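Home | Guides | Arms | Grippers | Cameras | Contact

Comparing two grippers in simulation before you buy

By Pieter Visser

Print this page | E-mail this page

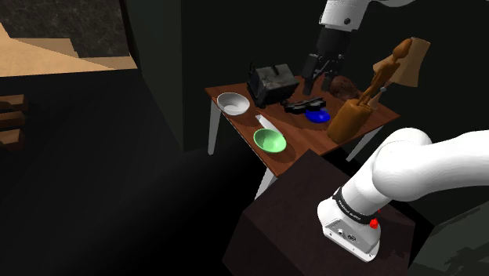
Do I need the real arm to compare grippers?
A simulated one is enough for a first choice, provided the finger lengths and opening widths in your model are right.

We used this method to choose between the Jindano and the Raddale, both parallel grippers, on a white arm fixed to a pedestal by a kitchen table.

1. Load the table and its objects first. Use a mix of shapes - ours has bowls, a toaster and a knife block. Save the layout so both grippers get the same one.

2. Fit the first gripper and set the tool centre point between the fingertips. Check it with the fingers open and again with them closed.

3. Move the gripper over the middle of the table, fingers pointing down. Save this as the start pose.

4. Run 1,000 grasps, moving the target slightly each time. Write every failure to the log with its cause: missed, slipped or hit something else.

5. Swap the gripper, reset the tool centre point and repeat. Leave the speed and friction settings alone.

In our runs the Jindano failed 465 times and the Raddale 196. Most of the Jindano failures were collisions next to the toaster. Wilfredo Dimaculangan repeated the test with the start pose raised and the order stayed the same.

If the arm shakes at the start pose, lower the controller gain before you change anything on the gripper.

This site uses cookies. By continuing to browse you agree to their use.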